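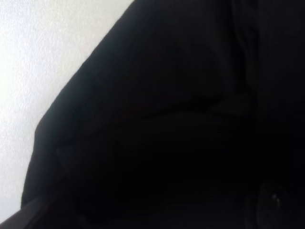
Movie Night at Home: Tips for a Darker Room and a Better Picture

If you've been saving a big, loud creature feature for the weekend, give the room a little attention before you press play. I've hosted a Thursday movie night for longer than my knees care to remember, and most of what makes it pleasant costs very little (popcorn aside!).

Start with the windows

Monster movies love a night battle in the rain, and a night battle in the rain looks like gray soup if the streetlight is coming in. Check the room at the hour you'll be watching, say 8 p.m., with every lamp off. Light usually sneaks in at the sides of a curtain, so pull the panels past the window frame and pin them to the wall with a couple of removable hooks. My neighbor Soledad Mercado rolls up a bath towel and lays it along the top of the curtain rod, and I've copied her ever since.

Turn off the smoothing

Look in your TV's picture menu for anything with "motion" in the name and switch it off, or at least way down. Then choose the movie or cinema setting. It will seem yellowish and dim for the first few minutes, but do give your eyes a chance before you go back to the bright one.

Tame the sound

Bare walls make dialogue hard to follow, and then somebody turns it up, and then the giant lizard roars and the dog leaves. A rug between the couch and the screen helps, and so does a full bookcase on the back wall. If you have a subwoofer, keep it out of the corner and put a folded blanket under anything nearby that rattles. In our house it was a dish of buttons, and finding it took me most of February.

Popcorn without the scorched bits

Warm 3 tablespoons of oil in a heavy pot with a few test kernels. When they pop, add the rest, cover, and take the pot off the heat for a slow count of 40. Put it back on and shake now and then, with the lid open just a crack so the steam gets out. Salt it right away, while it's hot, and use the finest salt you have.

Leave a lamp on behind the TV

A small, warm bulb behind the set is easier on the eyes than total darkness, and your guests can find the bathroom without stepping on the popcorn bowl.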